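Keeping a Shared Work Table Usable: Surface, Bowl and Cables
Project report, Birkside workshop module
Darmawan Halim and Faraji Rugemalira

1. Background

The table in our room is used by several student groups in the same week. It has a light wooden top, and before this project each group covered it with whatever was at hand, or left it bare. Small parts slid off, dishes were set down hard on the wood, and at the end of a session it was not clear what belonged on the table and what should go back on the shelf. We were asked to set up one standard layout and keep it going for 14 sessions.

2. Covering the table

We first tried a cotton cloth. It wrinkled when people leaned on it and pulled objects along with it. The second attempt was a sheet of gray cardboard, which curled at the corners after a few days. We then moved to a large white foam board laid flat on the wood. It is light enough for one person to lift, and small items are easy to find on it.

The drawback is that foam board marks easily. A dry cloth takes off dust but does nothing for brown stains. Warm water with a drop of dish soap lightened them on a test scrap, but too much water made the paper face of the scrap lift. We decided to wipe gently, accept some marks, and replace the board when the surface starts to dent.

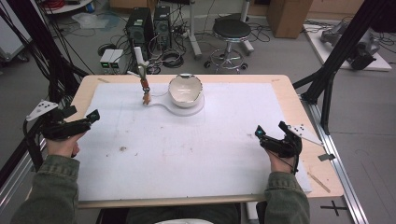

The bowl was the next question. Mussa, the group that has the room on Thursday, had been using a thin plastic one that moved whenever it was touched. We replaced it with a white ceramic bowl and stood it on a flat base plate. The heavier bowl stays put better, and the plate spreads the weight so the foam is not pressed in at one point. The rule we wrote is that the bowl goes toward the far side of the board, leaving the near side open for the person sitting down.

3. Loose items and cords

Strips and sticks of wood were the items most often left behind. We had planned a tray for them, but the tray took up space and was soon full of other things. In the end we asked groups to keep wood pieces beside the board while working and to put them in the shelf box marked Sarker when they finish. This worked on most days. It failed when two groups changed over without a break.

The cords on the floor were harder. Many of them have to stay connected between sessions, so they cannot be coiled and stored. We tied the spare length of six cords with fabric strips and left the rest alone. The floor around the computers is still untidy, and we did not solve this in the time we had.

4. Cost

The budget was 2,000 and we spent 365, mostly on foam board and the bowl. The fabric strips were cut from the old cotton cloth.

5. Remaining work

The next group should try a thicker board and find a way to keep cords off the walking side of the table. A printed layout sheet is in the shelf box with the spare board.

Related reports
Labeling the Clurkska Storage Shelves
Stain Tests on Paper and Foam Surfaces
Seating Heights in the Birkside Workshop
Floor Cord Covers: A Short Comparison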